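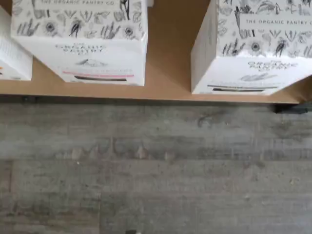

Step 4: cardboard down, Organic Pantry boxes standing on it.

Setting up the pick area

Lay the cardboard flat on the floor with its front edge square to the arm's base. Tape the back corners so it can't creep during a run.

Stand the boxes up with their printed fronts toward you. Leave at least 100 mm between any two you plan to pick - the fingers need that much room to open. A box that sits at a slight angle is fine, up to 8 degrees.

Now jog the arm to the first box and close the gripper slowly. Write down the servo value when both pads touch. Mine was 178. Add a little for grip, but stop if the sides start to bow.

Save the position as "pick_1" and repeat for the next box. Run the sequence at low speed before you go any faster.

The pad files are by Akihiko Noguchi, who cut the first set on the Vatow at our shop. Print them in flexible filament, 100 percent infill.

Updated 23 Jun 2025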